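The Short Sleeve at the Workbench

Mar 24, 2025

Features / Clothing

The button-up shirt with a sleeve ending at the elbow has an uncertain place in most workwear catalogs. It is usually filed under leisure, next to the swim shorts. Sales to small workshops, labs and packing rooms suggest a different use. Clonidico, a shirtmaker that supplies all three, shipped 3,798 elbow-length checked shirts last year, and most went to customers whose staff spend the day at a table.

The case for the cut is mechanical. A long sleeve on a reaching arm pulls from two points, the shoulder seam and the cuff. When the forearm is level with the tabletop, the cuff rides up, the button presses on the wrist, and the cloth behind the elbow bunches. Rolling the sleeve moves the problem higher. A rolled cuff puts several layers of cloth at the elbow, where the arm has to fold, and it works loose over a shift.

An elbow-length sleeve removes the lower point. The hem needs enough width to slide over the bent joint, but too much and it drags across whatever is on the table. Clonidico's pattern, sold as the Janden, takes the hem in by 13 millimeters compared with the company's leisure shirt and moves the fullness up to the armhole. The armhole itself is cut higher. A low armhole feels roomy on a hanger and then lifts the whole side of the shirt when the wearer leans forward.

Leaning is the other test. A person working over a table bends from the hips and lets one shoulder drop, and the front of the shirt swings away from the body. A soft collar will fall forward with it. The Janden has a fused collar stand and an unfused collar leaf, so the band keeps its shape at the neck and the points can still lie flat. The top button is set slightly closer to the second than is normal, which keeps the placket from gaping.
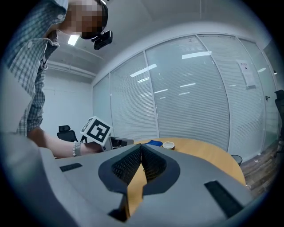
Blue-and-white check with small white buttons. The sleeve ends at the elbow, leaving the forearm and a beaded bracelet clear of the cloth.

Badges are a neglected part of shirt design. Anything clipped near the placket adds weight to one side of the front, and on a light cloth the fold shows within a few weeks. Workshops tend to solve this with lanyards, but a lanyard hangs into the work when the wearer bends. A clip keeps the tag on the chest. The better shirts carry a second layer of cloth behind the placket edge to take the pressure. It costs little, and it is easy to check in a store: pinch the edge next to the buttons and feel for the extra thickness.

Wrists are a matter for house rules. A bracelet has nothing to catch on when there is no cuff, which is one reason people who normally take jewelry off for table work stop bothering once they change to short sleeves. A band that fits close stays put. A loose one slides to the hand each time the arm is lowered. Around powered equipment the usual advice is to remove both, and a change of shirt does not alter it.

The check has its own technical side. In a woven check, the lines are dyed yarn and run through the cloth, so the pattern shows on the inside as well. In a printed check they sit on the face and fade first at the collar fold and the pocket edge. Girker, the mill that weaves the Janden cloth, uses a pale ground with thin dark lines at a narrow spacing. Small marks are harder to find on a grid of this kind than on plain white, and creases are less obvious late in the day.

Matching the grid is where the labor goes. On a well-made shirt the horizontal lines meet across the front opening. They should also meet at the pocket, if there is one. Matching at the side seams is less common in this price range, and matching at the armhole is rare because the two edges are cut on different curves. Clonidico matches the front only.

Durability is harder to judge from a finished garment. Ezeani, a contract laundry that handles uniforms for light industry, tracked 409 elbow-length shirts of several makes through a year of weekly washing and pulled 264 for repair or disposal. Buttons were the leading fault. Sleeve hems came second, mostly on shirts with a single-turned hem and a long stitch. Collars came well behind, and very few shirts were pulled for holes in the cloth.

Those results point to some simple buying checks. The buttons should have a short thread shank and more than one pass of stitching through each hole. The sleeve hem should be turned twice and sewn with a short stitch. A spare button inside the side seam is useful only if the laundry does not tear it off, and Ezeani reports that many are gone before they are needed.

Fit should be checked at a table. Sit, place one forearm flat on the surface, and reach across with the other. The hem should stay near the elbow, and the shoulder seam should return to its place when the arm comes back.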